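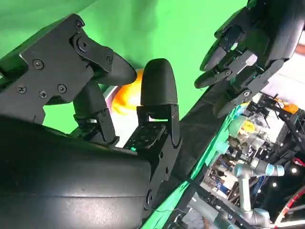
What happens to the people at a packing bench when a two-handed robot takes over part of the work?

They spend less of the shift moving goods and more of it setting up, checking and correcting. At Brophy, a seasonal gift packer in Stostberg, total staff hours on the trial line have barely moved. The content of those hours has.

The company packs tabletop sets: plates, small ornaments, paper goods. Margins are thin and product changes are frequent, which ruled out fixed automation years ago. A conventional pick-and-place cell needs a new fixture for each item, and Brophy handles 552 of them in a year. The Zivano cell, on trial since the spring, uses two jointed hands in place of dedicated tooling. Its software, Elinum, learns each placement from runs in which a worker operates the hands remotely.

Those runs are now a job in themselves. A new item calls for 300 of them before the cell is allowed to attempt it unattended. Packers who once stood at the bench sit at a control station in blocks of 40 minutes, repeating one grasp and one release with small changes in starting position. Several describe it as less tiring on the shoulders and more tiring on the eyes. The blocks were shortened from an hour at their request.

Small ribbed items are a useful test. A striped orange and white pumpkin has no flat side to close on, and the grip differs according to whether the fingers come down over the top or in from the flanks. A plate set between two pumpkins adds a rim that a low approach can strike. Packers handle this without thinking. The operator has to think about it and then do it the same way each time.

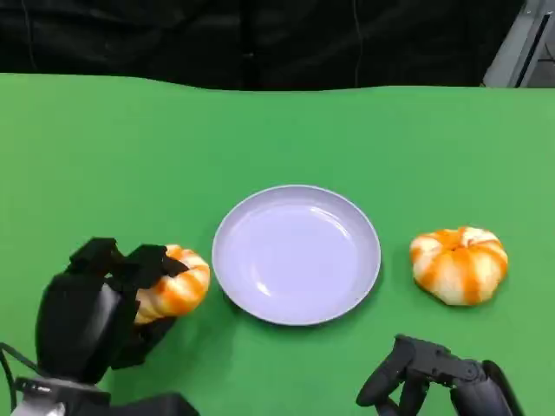 Pay and grading

Control station work was first paid at the packing rate. It was regraded in August, after staff pointed out that a poor run costs more to find and remove than a badly packed box. Of 1,781 runs logged in the first phase, 1,405 were kept. The rest were discarded for slips, hesitations or a bad release, and reviewing them fell to the same people who had recorded them.

Review time now appears on the rota as its own line. Hand packing continues on the other benches, and staff rotate between the two every second week.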